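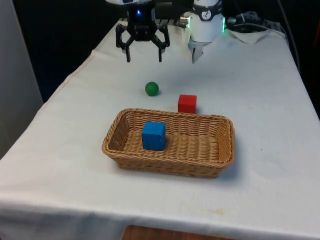 **How long does linen stay in the retting tank at Suvora?** Seven days in summer water, eleven once the river cools.

The mill sits below the weir at Swanepoel and opens its wet side to visitors in June. I went round with a party of spinners and two people from the dye works at Skatuneo. The tour was led by Aivar Bite, who runs the tanks and answers for fibre quality until the bales leave the yard.

## Retting

Flax arrives in sheaves, already rippled, and is stacked upright in concrete tanks. River water is let in from the bottom so that air leaves the stems evenly. A slow feed continues throughout, and the overflow carries off the brown liquor from the first day, which is the strongest and smells worst.

The end point is judged by hand. Bite pulled a stem from the middle of a sheaf, broke it in two places and drew the woody core out lengthways. If the core slides clear and leaves the fibre whole, the tank is drained. If it drags, the sheaf goes back and the test is repeated in the evening. Over-retted fibre looks pale and handsome but parts under light tension, and he passed round a hank of it for us to pull apart.

Somebody asked about enzymes. The mill tried them in one tank and found the result even but the cost too high for the coarser grades. It still uses them on short runs for shirting.

## Drying and scutching

Drained sheaves are opened into cones and stood in the field behind the sheds. They are turned once. Rain at this stage does little harm if the cones are open at the foot, though a wet week will bring up grey spotting that no later process removes.

The scutching line is a Ploltex, bought second-hand and rebuilt on site. Fluted rollers crush the stem, then paired turbines beat out the shive. Line speed is set by the dampness of the straw, and the operator had it running slowly during our visit. Dust extraction was better than I have met in older mills, but ear defenders are needed past the yellow door and the explanations had to wait until we were out again.

Shive goes to a board maker. Tow is baled separately and sold for rope and upholstery. The long fibre is hackled by machine and then finished on a hand hackle for the top grade only.

## Cloth room

The last stop was the cloth room, where finished lengths from the mill's customers are kept for comparison. The sheets worth studying were a pair woven from the same yarn count, one spun wet and one dry. The wet-spun cloth was smoother and had a clear lustre; the dry-spun had more body and visible slubs. Bite's view is that the trade has undervalued dry-spun yarn for table use, where the weight helps it lie flat.

## Practical notes

- Wear boots. The tank walkway is wet and the grating is coarse.
- The lower car park floods; use the one by the weir.
- Samples of hackled fibre can be bought at the office, cash only.
- The field path is closed while sheaves are being turned.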